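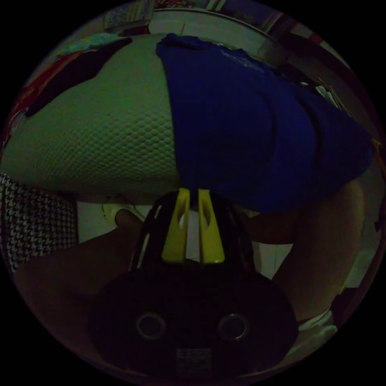
Reviewers at Fabbri asked after the last submission whether the spiking network model would still run in real time once the second cortical layer was added, and whether the money set aside for computing time would cover it. The answer to the first question is yes, for short runs. The second is dealt with under Budget.

Home | Projects | Reports | Partners | Contact

Grillo Project: Interim Progress Report
Submitted to the Fabbri Fund, September 2026

Work completed

The simulation code was moved from the old Stangate cluster to the Zallia machine in February. The move took longer than planned. Two of the message-passing routines had to be rewritten, and results from the new machine did not match the old ones until a rounding error in the synapse tables was found and fixed. All earlier test cases now give the same output on both systems.

The model has been extended from one cortical layer to two. With both layers active, the network keeps pace with real time for runs of up to 45 seconds. Past that point the buffers that hold delayed spikes begin to fill, and the simulation falls behind the clock. Single-layer runs do not show this problem.

Of the 19 benchmark tasks listed in the grant agreement, 11 have been completed and written up. The remaining tasks depend on longer two-layer runs and have been moved to the next reporting period.

Budget

Spending on staff is in line with the approved plan. Spending on computing time is above it, as the checks that followed the move to Zallia used hours meant for the benchmark tasks. The project asks the Fund to approve a transfer from the travel line to the computing line. The total award would not change. If the transfer is approved, the hours available will cover the remaining benchmarks at their present size.

Staffing

The programmer position for memory management remains open. It has been advertised again with a revised job description, and applications are under review.

Next period

The delayed-spike buffers will be redesigned so that older entries are written to local storage. Energy use per simulated second will be recorded for every run, as requested in the Fund's comments on the first report. Source code for the single-layer model will be released once the license text has been agreed with Stangate.

Related documents
Grillo Project: First Report
Zallia Access Agreement: Summary
Notes on Synapse Table Formats
Fabbri Fund: Guidance on Budget Transfers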